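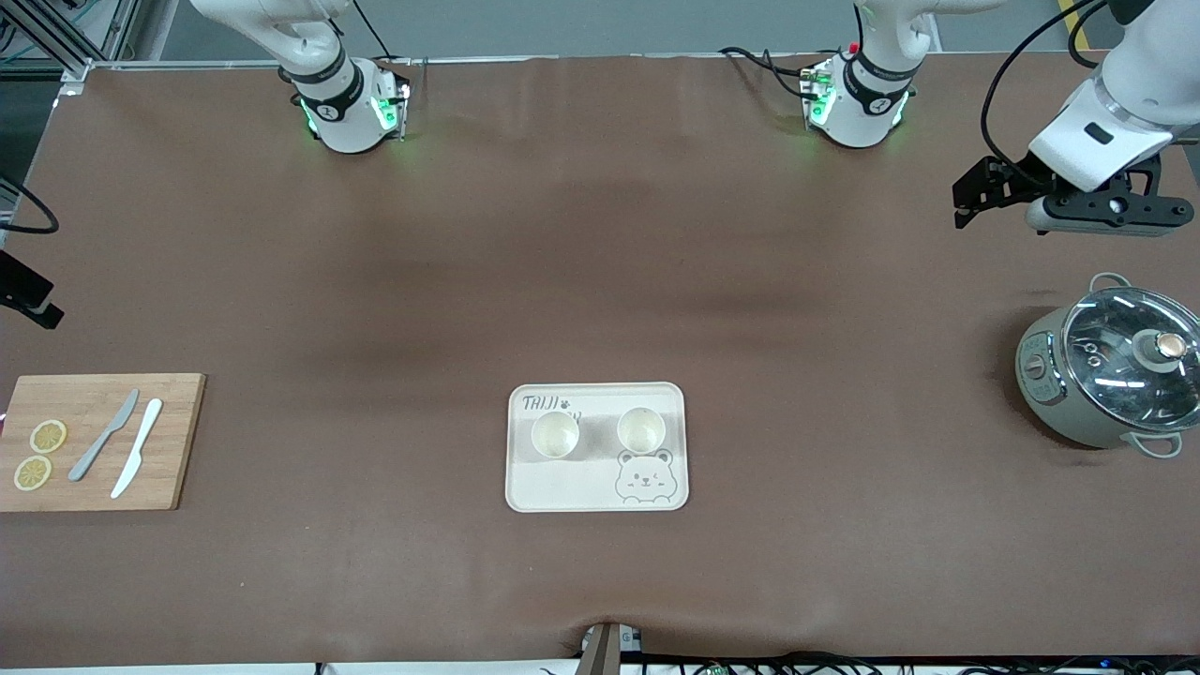 Will it make me rewrite everything I already have? A tester in our preview group posted that within an hour of getting the build, and it has been the first question from nearly everybody since, so let me start with it. No, it won't. Your old task files load as they are, and the planner picks up whatever it can use from them.

Wirklow releases Lemma 2, a motion planner for two-armed tabletop robots

July 28, 2018 - Hello from Wirklow! Lemma 2 is out today, and I get to write the release because I complained the loudest about the last one (it had the word "leverage" in it four times, I counted). I run the planning side here, so if something below sounds a little too excited, please blame the long spring we've had.

Lemma is our planning software for robots that work with two arms over one table. You tell it what you want moved and where it should end up, it looks at what your perception software says is on the table, and it works out who goes first, which arm reaches for what, and how the two of them stay out of each other's way. The first version did that well enough as long as things were far apart and you were patient. People were very kind about it. They also sent us a lot of recordings of one arm waiting politely while the other one finished, and I've watched every single one.

So we tore out the scheduler and wrote a new one, and that's the heart of this release. The old scheduler locked half the table for each arm. The new one works with small volumes of space and short stretches of time, so an arm can pass through a spot the other arm is going to need two seconds later. On our own benchmark set of 300 tabletop tasks, the median plan now comes back in 782 milliseconds. The same set on the old release took 2490. I ran it again the next morning to make sure I hadn't left something switched off - I hadn't!

The tasks we care about most are kitchen tasks. A counter is a rough place for a planner. You get a cutting board with a couple of lemon slices on it and two knives lying side by side at the same slant, then a tray with two small cups standing close together, then an electric pot with a glass lid and a knob on top, and all of it wants a different kind of reach. Knives want to be approached along a line. Cups want to be approached from above, with a thought for the neighbor. A lid knob is easy to find and surprisingly easy to bump with an elbow on the way to something else. Lemma 2 lets you write those preferences once for a type of object and then forget about them, and they're plain text, so you can read what you wrote in November and still understand it.

The other big piece is Monent, our perception layer, which ships in the same box for the first time. Until now you had to install it separately, and the two version numbers had to match, and they never did. (Sorry. Really.) Monent takes in your camera feeds and hands the planner a list of objects with outlines, poses and a confidence score. New in this version is how it treats clear material. Glass lids used to come through as a ring with a hole in the middle, and the planner would cheerfully route a finger straight through the hole. Monent now fills the surface in as a solid keep-out region until you tell it otherwise. It's cautious about this, maybe too cautious, and you may see it fence off more room over a shiny pot than you'd like. There's a slider.

Printed things are better too. A line drawing on a tray is a drawing on a tray, and Monent no longer tries to offer it to you as a separate object to pick up. I was a bit sad to see that one fixed, the bug reports were wonderful.

A few smaller changes you'll run into:

The plan viewer shows both arms on one timeline, and you can drag a step earlier or later and watch the plan repair itself.

Cables can be added as soft obstacles. You draw the sweep you expect and the planner gives it some slack.

Each arm can have its own tool, or no tool. If an arm has a bare flange, Lemma 2 leaves it out of grasping steps without stopping the whole job to complain.

Error messages were rewritten from top to bottom. The planner now names the object it couldn't reach and the step it gave up on.

What doesn't it do yet? It won't plan cuts. It will plan getting a knife off a board and setting it down elsewhere, and anything past that is up to your own controller. It doesn't plan for liquids, so treat a full cup with the slow profile. And three arms will load in the viewer but won't schedule, so please don't write to me about three arms before the fall - I know, I know, I want it too.

Lemma 2 is available today from the Wirklow download page. Current license holders get it as a regular update. The Granard simulator plugin has been updated to match, and you'll want to install it before you open your old scenes, as the older plugin can't read the new object preferences and will drop them when you save.

Press contact and review copies: use the form on the Wirklow news page and put Lemma in the subject line. It comes to my desk, and I answer in the mornings.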